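The Odds and Ends Tray: Rope Tests from the Jomdale Kitchen

Welcome to the rope page! This corner of the Tapia gallery is all about cord, twine and rope in short lengths, the kind most people toss in a drawer and forget. I love the stuff. Up to 174 pieces have passed through my hands since I started keeping a list, and I still get a little thrill when a good fat twist turns up at the bottom of a box.

Most of what's on the list came out of two places: the remnant bins at Vulitz, where you pay by the handful, and a big mixed bag from Elov that took me most of May to sort. I keep 13 favorites on a hook by the pantry door and the rest in shoeboxes by color (blues are winning by a mile).

A few notes before you scroll. I like to lay a piece down and let it find its own curve before I decide what it could be for. Curtain tiebacks, bag handles, a pull for a stubborn cabinet door, they all want something different! A soft twist drapes beautifully and makes a terrible handle. A firm one holds its bend and will fight you if you try to knot it. And please look at the ends. A cut rope with bare ends starts to open up the minute you carry it around, so anything with proper caps goes straight to the top of my pile.

Background matters too. I tried a white plate and a dish towel and both made the dark blues look like plain black. A strong warm color wakes them right up, and a bit of texture under the rope is lovely as long as it's finer than the twist.

Now for the navy!
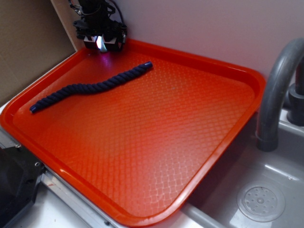 Navy twist, capped at both ends, on the orange-red tray. Look at those ridges!

I'm leaning toward a tieback for this one, though a short bag handle is still in the running. Greens and grays are next, as soon as I get the second Elov shoebox untangled.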